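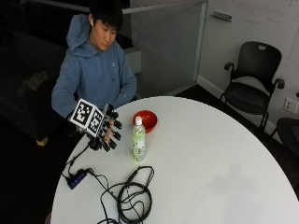
4.2 Table shape and the use of shared space

The first part of the survey dealt with noise and lighting. In this part we turn to the tables themselves. Respondents at both sites, the Davel building in Trasatstead and the Custeo reading rooms, were asked which table they chose on a normal working day, where they put their belongings, and whether they had ever moved because of something another person had left behind. We received 391 completed forms. A further 99 were returned with the section on belongings left blank and are not used here.

Long tables were preferred for work lasting more than two hours. The usual reason was that a seat at a long table comes with an obvious share of the surface, and people knew how far they could spread out without asking. Opoku and Karimi found the same in their earlier study of canteens, where diners at long tables lined up their trays with the chair and seldom crossed the gap to the next place. Round tables have no such lines. A person who sits down first tends to take the near edge and leave the middle open, and the middle then becomes the place where things are put down and forgotten.

The items reported most often were drinks bottles, chargers and food containers. Cables were the item most likely to stay overnight. Several respondents said they did not like to touch a cable that was not theirs, even when it took up the part of the table they wanted. Bowls and cups were moved more readily, usually to a windowsill or the nearest sink.
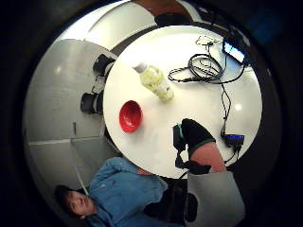

Figure 3. Round white table with a red bowl, a clear plastic bottle on its side and coiled black cables.

Surface finish came up more than we expected. We had not asked about it directly, but the open comments at the end of the form mention it often, mostly in connection with glare from ceiling lights. One respondent at Custeo wrote that she turned her chair three times in a morning to keep the reflection off her notes. Others liked a pale, plain top because small things such as earbuds and memory sticks were easy to find on it at the end of the day.

We compared these comments with the cleaning records kept at the Davel building between March and the end of the survey.

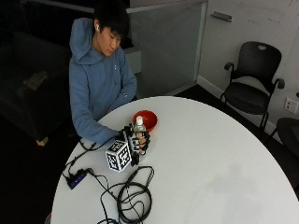

The records list each item handed in and the room it came from, but not the table, so they can only support the survey in a general way. They do show that rooms furnished mainly with round tables produced more lost property for their size than rooms with long ones. Part of this may be due to the length of stay. Round tables were used for short meetings and breaks, and a room that changes hands many times a day gives more chances for something to be left.

Custeo had a written rule that tables must be cleared on leaving. Fewer than half of its respondents knew of it. At the Davel building there was no rule, only a shelf by the door where stray items could be put, and most people knew about the shelf.
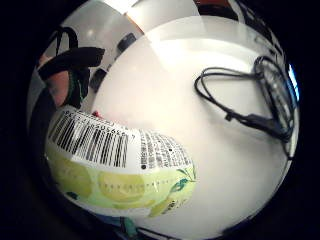

Those who used the shelf said they would move a bottle or a container there without a second thought. With cables they were again more careful, and some left a note on the table first. We return to the question of notes and labels in Section 4.4, after looking at seating and storage.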